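정비 소식: 원형 제어기판 배선 점검 절차 변경

7월부터 원형 제어기판의 배선 점검 순서가 바뀝니다. 대상은 Stomberg 계열 배기 유닛에 들어가는 기판이며, Graller 계열은 기존 절차를 그대로 따릅니다. 개정안은 Rakiya Ogundipe가 작성했고 Danjuma Dauda가 검토했습니다.

지난 분기에 입고된 유닛 가운데 11대에서 통신 불량이 확인되었습니다. 기판 자체의 고장은 2건이었고 나머지는 모두 배선 쪽 문제였습니다. 대부분 외피가 끝나는 지점에서 신호선이 눌렸거나 커넥터 접점이 헐거워진 경우입니다. 기존 절차는 기판 전압부터 측정하게 되어 있어 배선 불량을 찾는 데 시간이 많이 걸렸습니다.

변경된 순서는 다음과 같습니다.

1. 전원을 차단하고 15분간 대기한 뒤 전해 커패시터의 잔류 전압을 확인합니다.
2. 기판을 금속 트레이에 올린 상태에서는 통전 시험을 하지 않습니다. 통전이 필요하면 절연 매트로 옮깁니다.
3. 단자대 나사의 조임 상태를 확인합니다. 전선 피복이 물려 있으면 풀어서 다시 체결합니다.
4. 적색과 흑색 전선은 도통을, 꼬임선은 도통과 선간 단락을 함께 측정합니다.
5. 외피 입구의 테이프는 측정값에 이상이 있을 때만 제거합니다. 제거한 경우 같은 폭으로 다시 감고 기록지에 표시합니다.
6. 커넥터는 하우징을 잡고 분리합니다. 전선을 당겨서 빼지 않습니다.

꼬임선은 꼬임을 필요 이상으로 풀지 않도록 합니다. 단자 작업을 위해 푼 구간은 작업 후 원래 방향으로 다시 꼬아 둡니다. 피복을 벗긴 여분의 선단은 절연 처리하고 다른 도체와 닿지 않게 고정합니다. 케이블을 들 때는 외피 부분을 잡고, 기판 무게가 전선에 실리지 않도록 합니다.

기록지 양식은 529번으로 통일합니다. 이전 양식에 적어 둔 측정값은 옮겨 적지 않아도 됩니다. 교체용 커넥터와 테이프는 Thongdee 자재함에 보관되어 있으며, 수량이 부족하면 Ifeanyi Usman에게 요청하면 됩니다. 절차에 관한 문의는 Ebuka Amadi가 받습니다.

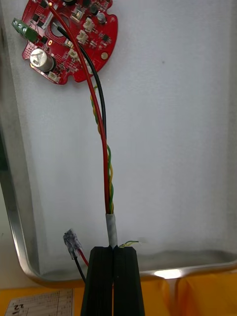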